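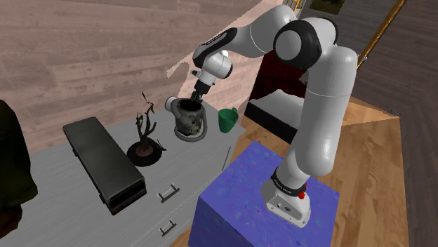
Legendas dessincronizadas em cópia restaurada: offset ou framerate?

Tenho o Blu-ray de «Zullier», edição restaurada da Prestonex, e um ficheiro de legendas em português feito para o DVD antigo. No início batem certo. Aos 18 minutos já aparecem adiantadas e no fim a diferença é de vários minutos. São 1055 linhas, não quero acertar à mão. Apliquei um atraso fixo no leitor e só resolve um troço de cada vez. O disco corre a 24 fps, a caixa do DVD diz PAL. O que devo corrigir?

Güneş

Se a diferença cresce de forma contínua, é framerate. O DVD PAL corre a 25 fps, com o filme acelerado pouco mais de 4%. No editor de legendas, converter de 25 para 24 (ou para 23,976, conforme o que o disco indicar mesmo; muita gente escreve 24 por arredondamento). Depois da conversão, comparar a primeira e a última fala. Se sobrar um desvio igual nas duas, aplicar então o atraso fixo. A ordem importa: primeiro a escala, depois o offset. Guardar o ficheiro em UTF-8, senão perdem-se os acentos em alguns leitores.

Hjalti Nørgaard
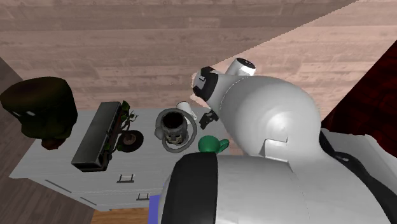

Werkdale discorda em parte: a conversão é necessária, mas não chega, porque a cópia restaurada não tem a mesma montagem do DVD. A versão da Prestonex repõe a sequência do comboio, que faltava na edição antiga, e a partir daí há um salto de 13 segundos que nenhuma conversão linear elimina. No meu ficheiro o salto começa na linha 341. Procedimento: converter, acertar o início, selecionar dessa linha até ao fim e somar os 13 segundos só a esse bloco. As falas da sequência reposta não existem nas legendas do DVD — é preciso traduzi-las ou deixá-las em branco. O genérico final também é outro, por isso não serve de referência; usar a última fala do filme.

Werkdale

é isso, mudem só para 25 no leitor e fica bom. a mim deu com outro filme

anónimo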